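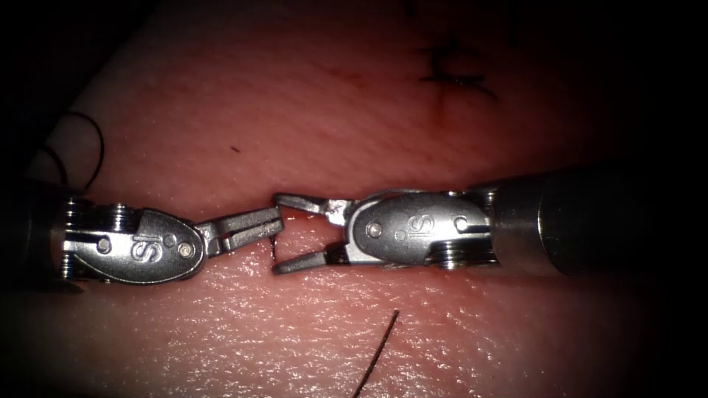
Should I throw away the untidy runs when teaching a robot to tie sutures by remote control?

Uvley Robotics Help > Teaching and demonstration > Recording

Posted by Harriet Mbeki, 14/10/2018
Tags: remote control, demonstrations, suturing, thread handling

I am teaching a pair of surgical robot arms to pick up a loose thread end and pass it from one instrument to the other, as part of tying a knot. Everything is shown to the robot by remote control. The operator sits at a console, moves the hand controls, and the instruments follow. We record the instrument positions, how far the jaws are open, and the video. There is no hand guiding of the arms at all.

So far we have 100 recorded runs, done by two operators, me and a colleague at Hangate who has more hours at the console than I do. A run starts with the instruments apart and ends when the second instrument has the thread and has moved clear. We trained on all of it with the standard recorder settings, and the result is poor. The arms get to the right area well enough. Then the jaws hover near the thread, open and close a couple of times, and often shut on nothing. If the thread is caught, the passing instrument tends to let go before the other one has it.

I went back through the recordings and found 13 where the operator missed the thread on the first try and had another go. There are plenty more where the thread was caught the first time but the approach was slow, or the operator stopped halfway to think. My colleague wants to delete all of these and keep only the clean ones. I am not so sure. When the robot misses, it has no idea what to do next, and the runs with a second try are the only place where it could have seen that.

The other thing is the view. We tie one knot after another on the same piece without changing it, so the earlier knots stay where they are with their tails sticking out.

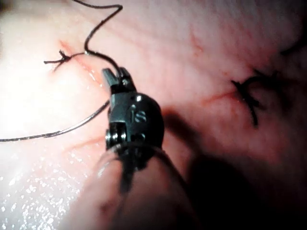 My colleague works from the left and I tend to come in from wherever the thread is easiest to reach, so the shadow of the instrument doesn't fall in the same place from run to run either. The surface is shiny and gives off a lot of small bright spots. I can tell a tail from the thread I want without thinking, but I suspect the robot can't, and I don't know whether I should be fixing that with the lights, with more recordings, or by starting on a fresh piece each time.

What I would like to know:

Do I delete the runs with a miss in them, or keep them?
Does it matter that the two of us do the task differently?
Is the early letting go a recording problem or a training problem?

I can record more before November but console time is limited, so I would like to spend it on the right thing.

Stellan Hellström
Marked as helpful by the poster

I spent most of last year on thread handling at Lemdale, with a similar setup, and made the mistake your colleague is about to make. Please don't delete anything yet. Copy the whole set somewhere safe and work from lists of which runs to include.

Misses. Keep the ones where the operator recovered, but cut them up. A run with a miss in it has a bad part (reaching, closing on nothing) and a good part (noticing, opening, backing off a little, going in again). If you train on the whole thing, you are teaching the bad part as well, and the robot will copy closing on nothing just as faithfully as it copies everything else. Mark the moment the operator realises. It is usually easy to find, as the hand stops and the jaws open again. Leave out the stretch from the start of the failed reach up to that moment and keep the rest. With the number you have it is an afternoon of work.

Then record more recoveries on purpose. Put the instrument in the position where the robot usually ends up after a miss, with the jaws shut and the thread just to one side, and start recording from there. These runs are short, so you can do a lot of them in one session. In my case they did more good than the same time spent on full runs.

Hesitation. I would cut the pauses. When an operator stops to think, nothing in the picture tells the robot why it should stop or when it should start again. It learns that being near the thread means staying still. I think that is your hovering. Go through and trim any stretch where both instruments are still and neither jaw is moving, but leave a short piece at the moment of grasping. Operators hold still there for a good reason and you want the robot to do it too.

Two operators. It matters, though less than people say, provided each of you is consistent with yourself. The trouble comes when the same starting view is followed by two different movements. If one of you goes in from the left and the other goes over the top, the robot may learn something in between, and in between is often exactly where the thread isn't. Sit down together and write out the order of the task. Which instrument picks up. Which side it comes from. How far from the end of the thread it takes hold. Where the pass happens. Ours fitted on half a page and was taped to the console. After that it was hard to tell from a recording who had been driving.

If you can't agree, train on one person's runs only as a test. It costs nothing but computer time and it will tell you whether the difference is hurting you.

Letting go early. Look at how the jaw opening is recorded. On our console the grip control and the jaws did not line up in time, and the command to open was stored a little before the jaws had moved. The operator never noticed, being used to it. The robot was trained on the command, ran it without the small correction a person makes, and dropped the thread. Plot the command and the measured opening against each other for a few runs. If there is a gap between them, that is the first thing to fix, and you won't need to record again.

The second cause is that nothing visible changes when the receiving jaws close properly. You as an operator wait a moment and give a slight pull. If your pull is too small to see, the robot has nothing to go on. Make it bigger. Close, pull the thread until it visibly moves, and only then open the other instrument. It feels silly at the console but it gives a clear sign that the pass has been made.

Old knots and tails. I would leave them in for some of the recordings. When the robot ties a row of stitches it will have to work next to its own earlier ones, so a clean surface every time would be teaching it an easier job than the real one. But mix it up. Do some on a fresh piece, some with a single knot, some with more, and note which is which in the run name. At the moment I would guess the number of knots goes up through each session along with how tired you are, and you can't separate the two.

Comment from Harriet Mbeki
Thank you, this is very useful. I plotted the jaw opening for a handful of runs tonight and there is a gap, on my colleague's runs and on mine. The command comes first each time. I will retrain on the measured opening before I touch anything else. How did you decide how much of the stillness to leave at the grasp?

Comment from Stellan Hellström
By eye. I kept whatever the operator did between the jaws closing and the thread starting to move, and trimmed anything after that where the instruments were idle. Don't automate it until you have done some by hand, or you will cut the wrong bit.

benchside_lemdale

Only answering the part about lights. We had shiny surface trouble too. Moving the light helped a bit, but then the shadow got heavier on one side, so we moved it back. What worked better was recording with the light in several positions so that the bright spots were never in the same place twice. The robot stopped caring about them after that. The same goes for the shadow of the instrument. If it falls differently from run to run, that may be helping you, so I wouldn't try to make it constant.

Check the exposure on your cameras as well. If it is on automatic, the whole picture gets lighter and darker as the instrument moves across, and a thin black thread inside a dark shadow can vanish altogether. Fix it by hand at the start of the session. You want to be able to follow the thread by eye in the stored video, which may be worse than the one you see at the console. Ours was being shrunk before it was saved and the thread was breaking up into dots.

tveit_user

You need more data. 100 is not enough for thread, it bends differently every time. We didn't get anything decent until we had many more than that. Also try a thicker thread to start with.

Comment from Stellan Hellström
More runs will help in the end, but with a timing gap in the jaw recording she would just be collecting more runs with the same gap. Agree about the thicker thread as a first check.

Comment from Harriet Mbeki
Update for anyone with the same problem. Retraining on the measured opening has mostly cured the early letting go. It still hovers. We have agreed a written order for the task, left instrument picks up and right instrument receives, and we are trimming the pauses now. The recovery runs are booked for our next console slot, and I have set the exposure by hand as suggested. I haven't deleted anything.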